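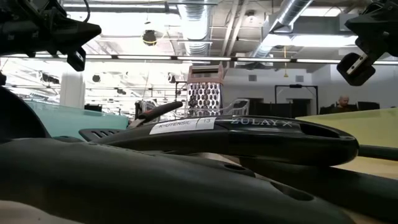
*Kitchen utensil with slotted head, labeled K-UTENSIL 13.*

# Markurel Bulk Milk Cooling Tank, Series 2

**Supplied by Cireck Dairy Equipment**
Product information for producers, cooperatives and export handlers
Page revised 19 Apr 2022

The Markurel Series 2 is a closed, horizontal bulk tank for cooling and holding raw milk on the farm. It is intended for herds whose milk is collected every day or every other day, and for small processors that receive milk directly from the parlor. The tank is sold as a complete unit with compressor, control panel, agitator and wash system. Installation is carried out by Cireck or by a dealer approved by Cireck.

The Series 2 replaces the earlier Markurel open-top model, which is no longer made. Parts for the open-top model remain available through the service desk.

## Intended use

The tank is designed for cow, goat and sheep milk. It must not be used for cream, whey, brine or any product that has already been heated. Producers who wish to hold whey for sale or feed should ask for the Pronaseo holding tank, which has a different outlet and a different lining.

Milk destined for cheese plants is often held to tighter limits than milk for the fluid market, and buyers who ship overseas may ask for a full temperature record with each load. The Series 2 control panel keeps such a record as standard equipment. No additional license or subscription is needed to read it.

## Construction

The inner vessel and outer shell are stainless steel. The space between them is filled with foam insulation. The inner surface is polished and all inside corners are rounded so that wash water drains fully toward the outlet. The floor of the vessel slopes to the outlet end when the tank has been leveled according to the installation sheet.

The manway is fitted with a hinged cover and a removable gasket. The gasket should be inspected at each monthly check and replaced when it shows cracks, flat spots or swelling. Replacement gaskets are stocked in one size only, and this size fits every tank in the series.

The unit stands on adjustable legs. A level concrete pad is required. Cireck does not install tanks on gravel, wood decking or paving blocks.

## Cooling system

Cooling is by direct expansion. The evaporator plates are welded to the underside of the inner vessel. The compressor may be mounted on the tank frame or placed in a separate room, and the buyer must state which arrangement is wanted when the order is placed. A remote compressor keeps heat and noise out of the milk room and is recommended where the room is small or poorly ventilated.

A plate pre-cooler is available as an option. Farms with a reliable supply of cold well water will usually see a lower electric bill with the pre-cooler in place. The warm water leaving it can be piped to the drinking troughs, provided that local rules allow it.

## Control panel

The Farouk control panel is fitted to all tanks in the series. It provides:

- a continuous display of milk temperature
- start and stop control of cooling, with a delay for the first milking into an empty tank
- timed agitation between milkings
- automatic wash with a choice of programs
- an alarm for high temperature, failed wash and loss of power
- a stored temperature record, which can be copied to a memory card

The panel is supplied in English. Other languages may be requested at the time of order. The alarm can be connected to a telephone dialer, which is sold separately.

## Cleaning

The tank is washed automatically after each collection. The driver or herd manager starts the cycle at the panel once the outlet valve has been disconnected from the truck hose and the transfer pipe has been returned to the wash position. The cycle will not begin if the pipe is in the wrong position.

Only detergents and acids approved for use on stainless dairy equipment may be used. Chlorine products must be measured according to the label. Strong solutions left standing in the vessel will pit the steel, and damage of this type is not covered by the warranty.

The outlet valve is taken apart and cleaned by hand. The steps are given in Section 7 of the owner's manual, together with a drawing of the valve and its seals. The outside of the tank may be washed with warm water and a soft brush. High-pressure washers must be kept away from the control panel and the compressor.

## Ordering information

| Item | Order code | Notes |
|---|---|---|
| Series 2 tank, frame-mounted compressor | MK2-F | Includes Farouk panel |
| Series 2 tank, remote compressor | MK2-R | Includes Farouk panel; refrigerant lines quoted separately |
| Plate pre-cooler | MK-PC | Fits either tank |
| Manway gasket | MK-159 | Sold singly |
| Outlet valve seal kit | MK-VS | One kit per valve |
| Telephone dialer | FK-TD | Requires a working phone line |

Tank capacity is selected from the current size list, which is sent with every quotation. Buyers should allow for herd growth and for missed collections in bad weather. A tank that is regularly filled above its rated level will not cool evenly.

## Delivery and installation

Tanks are delivered by flatbed truck. The buyer is responsible for a clear route to the milk room, for the concrete pad, and for water, drain and electrical connections up to the points shown on the installation sheet. Door openings must be measured before the order is confirmed. Where a wall has to be opened, the work should be finished before the delivery date.

After installation, the technician runs the tank through a cooling test with water and a complete wash cycle. The results are entered on the start-up form, and a copy is left with the owner. The form should be kept with the milk records.

Orders confirmed in February are normally scheduled ahead of the spring calving season. Later orders are scheduled in the order received.

## Warranty and service

The vessel, compressor and control panel are covered for 2 years from the date on the start-up form. Gaskets, seals and other wearing parts are excluded. The warranty passes to a new owner if the tank stays at the same location and Cireck is told of the change in writing. Tanks that have been moved must be inspected before coverage can continue.

Yearly service includes a refrigerant check, calibration of the temperature sensor, inspection of the agitator and replacement of the wash pump seals. A calibration certificate is issued on request for buyers who need one for plant or export audits.

## Contacts

**Sales and quotations:** Nabila Benmoussa
**Installation scheduling:** Mpho Naidoo
**Parts and service desk:** Vichien Siriwan
**Export records and certificates:** Hatem Ezzat

Please have the tank serial number ready when contacting the service desk. It is stamped on the plate next to the outlet valve and is repeated inside the door of the control panel.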